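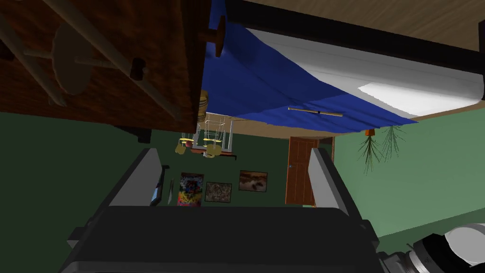
"How much for the gearbox?" the man asked.

"Three hundred, and you pull it yourself," said Rajeshwari Kurup.

He looked out at the rows of cars behind the Flandcombe yard. It had rained all Thursday morning and the lanes were mud.

"I'm Evander Nisbet," he said. "I called. It's for my brother's wagon."

She found him a socket set and a piece of cardboard to lie on. He worked until four. Twice she heard him swear, and once she carried out the long breaker bar without being asked.
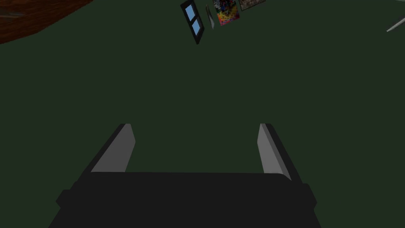 "Does it come with a warranty?" he asked at the counter.

"You get 30 days if you keep the receipt," she said.

He counted out the bills. One was torn and taped — she took it anyway.
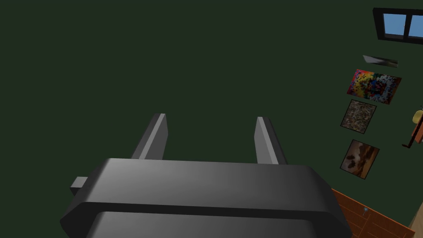
Source: Workbridge

"The wagon was in your row 12," he said. "The blue one next to the one I pulled this from. He sold it to you in October."

She checked the book. It was there, 800 dollars, in her own writing.

"So what's the gearbox for?"

"He wants to buy it back," Evander said, and picked up his end.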